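Sorting Room Journal, Vembridge Site
26th June

The morning was given to the returns from the Brullthorpe collection. Crushed cans are kept in the clear plastic containers at the pale table, and labels are left on wherever they have survived. Two of the cans in the first container were red and one was black, the black one with its barcode still on it.
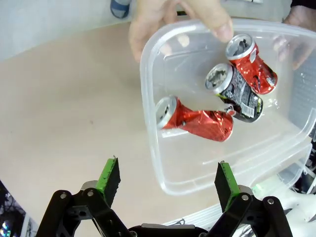

Mixed items

Circuit boards are to be listed separately from household metal under the Stondasora schedule. One dark board with white and yellow components was in a container alongside a round red item, and its entry has been left open.

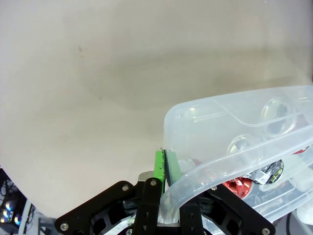
The running total for cans was brought forward from December at 1,011 and now stands at 1,759. The Mittal ledger had not been updated and was corrected before lunch. Long tubs are to be used for overflow only.
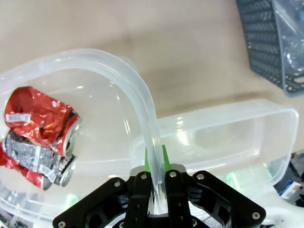
A further 100 labels were requested from stores. The table is to be wiped down before the next delivery.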